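Small Craft Systems - Handout 5
Trailers, Launching and Tow Loads
Notes by Lutz Gerlach, Nirnarthorpe Boating School
Revised April 3, 2022

Read before the slipway session. Bring the worksheet from Handout 4, because the boat weights in it are used again in section 3.

1. What the trailer has to carry

The figure printed in a boat brochure is usually the dry hull weight. It leaves out the motor, fuel, batteries, anchor, safety gear and whatever the owner keeps in the lockers. A trailer chosen on dry weight is normally overloaded on its first trip.

Terms used in this course:

Dry weight: hull only, as built, no motor unless the maker states otherwise.
Rigged weight: hull plus motor, batteries and fixed equipment.
Towed weight: rigged weight plus fuel, water, loose gear and the trailer itself.
Tongue weight: the downward force the coupler puts on the hitch ball with the boat loaded and the trailer level.

The trailer plate gives a gross rating. Take the empty trailer weight away from the gross rating to get the payload. Rigged weight plus fuel and gear must be less than the payload. The tow vehicle has its own rating, and so do the hitch, the ball and the ball mount. The lowest of these sets the limit for the whole outfit.

2. Fuel and water

Gasoline weighs a little over 6 pounds per gallon. Fresh water weighs a little over 8 pounds per gallon. Livewells should be drained before the boat goes on the road. Many states require it by law, with the drain plug out, to limit the spread of invasive species. A half-full livewell also moves its load under braking, and the movement is felt at the hitch.

3. Worked case

The school's training hull, a Nekora open skiff, has a dry weight of 892 pounds. The motor weighs 306 pounds. Batteries, anchor, line and safety gear come to 101 pounds on the yard scale.

Hull 892
Motor 306
Gear 101
Total without fuel 1,299 pounds

Fuel is added to this at 6.1 pounds per gallon. With 8 gallons in the tank the fuel comes to 48.8 pounds, and the load on the bunks is 1,347.8 pounds. Write 1,348 on the worksheet. Always round loads up, even when the decimal is small.

The empty trailer weight is then added to get the towed weight. Use the figure from the trailer plate. Do not use the figure in the sales sheet, which may be for a version without brakes or spare wheel.

4. Tongue weight

For this class of boat the usual range is 5 to 10 percent of towed weight. Below it the trailer tends to sway. Above it the rear of the tow vehicle drops, the steering goes light and the hitch may be past its rating.

Tongue weight is adjusted by moving the boat along the trailer. The winch post is unbolted and moved, and the boat is brought up to the bow stop in its new position. A small shift gives a large change on a short trailer. The transom must still be supported by the ends of the bunks. If the bunks stop short of the transom, the hull can take a permanent bend, called a hook, which spoils the running angle at speed. If both conditions cannot be met, the axle has to be moved instead.

Measure with the coupler at towing height. A reading taken with the tongue on the ground is not valid.

5. Bunks and rollers

Bunks spread the load over a long area and suit aluminum and flat-bottomed hulls. They need the trailer to be well down in the water before the boat will float off. Rollers let the boat move at a shallower ramp but put the load on small points. On thin plate, those points should fall under frames or the keel.

Carpet on bunks holds water and grit. Check it each season and replace it when the backing shows. Use stainless staples. Pressure-treated lumber with copper in the preservative should not touch bare aluminum; corrosion starts at the contact and is often hidden by the carpet.

6. Ramp procedure

Preparation is done in the parking area, clear of the ramp lane.

Load gear and remove the transom straps. Leave the winch strap and safety chain on.
Fit the drain plug and have a second person check it.
Unplug the trailer lights if they are not sealed.
Attach a bow line.
Back down until the stern begins to lift. Set the parking brake.
Release the safety chain, then the winch strap, with the bow line in hand.

The chain stays on until the trailer is in the water. Slick bunks will let a boat go on a steep ramp with no warning. The ramp at Prenarport is steep and has a drop at the end of the concrete. Trailer wheels should stay above the painted line there at low water.

When loading, the depth of the trailer matters more than engine power. If the trailer is too deep, the boat floats over the bunks and settles off center. If it is too shallow, the bow will not reach the stop. Wetting the bunks and then pulling forward until their front third is above water is a fair starting point. Power loading is not allowed at either of our ramps. Propeller wash digs a hole past the concrete, and the next trailer drops into it.

7. Bearings and brakes

Hubs warm up on the road. When a warm hub goes into cold water the air inside shrinks and draws water past the seal. Stop before the ramp and let the hubs cool - this helps more than extra grease. Too much grease pushes the rear seal out and coats the brakes.

Check hub temperature by hand at the first stop. One hub much hotter than the others means a bearing or a dragging brake. Brakes used in salt water are flushed the same day. The Brandes flushing kit in the workshop fits the school trailers only; its fittings do not match most private ones. 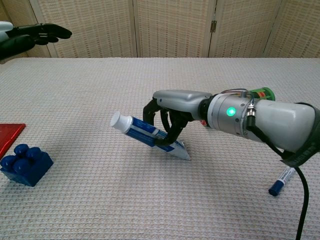

Check the breakaway cable as part of the same inspection. It runs to the vehicle frame or hitch receiver, never to the ball mount, and must have enough slack for a full turn. The safety chains cross under the coupler.

8. For next time

Complete worksheet 5 for your own boat, or for the March practice boat if you do not have one. Show each rating you used and mark the lowest. Handout 6 covers trim, transom height and propeller choice.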